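Two-arm cell for tray and plate loading, are we being sold a dream?
Equipment and Purchasing > Small Automation
Page 1 of 1

polwood_marta
Posted 15 May 2023

We run a small plating kitchen at Polwood and the owner has got it into his head that we need a two-arm robot on the garnish end. I'm the one who has to put the budget together. A reseller called Niltadton has quoted us for a pair of arms, controller and grippers. They also want 3,672 a year for "simulation and task updates" on top of the hardware, and I can't get a straight answer on what that buys. Has anybody here paid for something like this and would you do it again?

bkuzmenko
Line item for simulation every year? I'd strike that before reading any further. You pay to build a task once. If they have to keep rebuilding it, they didn't finish it.

haslinger_a
Disagree with Bohdan. Menus change, plates change, somebody buys a different tray. If the task isn't updated the arm just sits there. We let ours lapse at Plaltham and by April we were paying day rates for a guy to come out and reteach two pick points. I'm not saying their price is fair. I'm saying zero is the wrong number to put in the budget.

bkuzmenko
So you teach your own people to do it. Did anyone at Plaltham get trained or did the vendor keep the password?

haslinger_a
Vendor kept the password. Fair point.

CVeloso
Marta, what's the actual throughput they promised? And is it in the contract or in the slide deck? Those are very different documents.

polwood_marta
Slide deck. It says 15 plates a minute "achievable." The contract says nothing at all about rate.

CVeloso
Then you have no rate. Ask for an acceptance test on your floor with your plates and your food, and hold back the last payment until it passes. If they won't put that in writing I'd walk. And find out what wash-down does to the grippers. Last place I worked, the spare fingers weren't in the quote and they cost more per year than the service plan.

tmykh
I do integration work, so weigh that however you like. Two arms is where I'd push back. Most garnish jobs I've seen quoted with two arms could be done by one arm and a cheap fixture. The second arm doubles your spares and makes the guarding bigger. Did they say why it has to be two?

polwood_marta
They said "bimanual flexibility." I asked what the left one does while the right one is placing and the answer was that it depends on the task. They did send me stills from the simulation, so for what it's worth this is what we're being asked to sign off on. 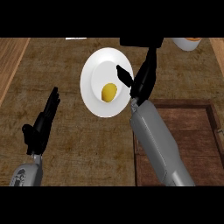 I'd like to see a cost for one arm next to the cost for two and so far they won't split it. Everything comes as a bundle. The owner thinks I'm being difficult.

tmykh
You're not. Bundles are how the second arm gets paid for. Also, a sim gets you reach and clearance, sure. It tells you very little about how a lemon behaves coming out of the cooler with condensation on it. Don't let a render stand in for a demo.

haslinger_a
I'd go a bit easier on the sim. Ours caught a collision with a shelf that would have been a nasty surprise after install. Worth having once. Whether it's worth having every year is where Bohdan and I might end up agreeing.

bkuzmenko
Write that down, everyone.

CVeloso
Has anyone priced the floor work? Power, guarding, the bench itself. We spent 59 hours of maintenance time before the thing was even switched on and not one of those was in the quote.

polwood_marta
Not priced, no. Adding it now. I'm going back to Niltadton for a one-arm price, spare fingers listed separately, training for two of our own people, and the rate in the contract. If they say no to the last one I'll tell the owner we should rent for a season or leave it alone.

tmykh
Ask who owns the task programs too. Get the files handed over at acceptance, with the password.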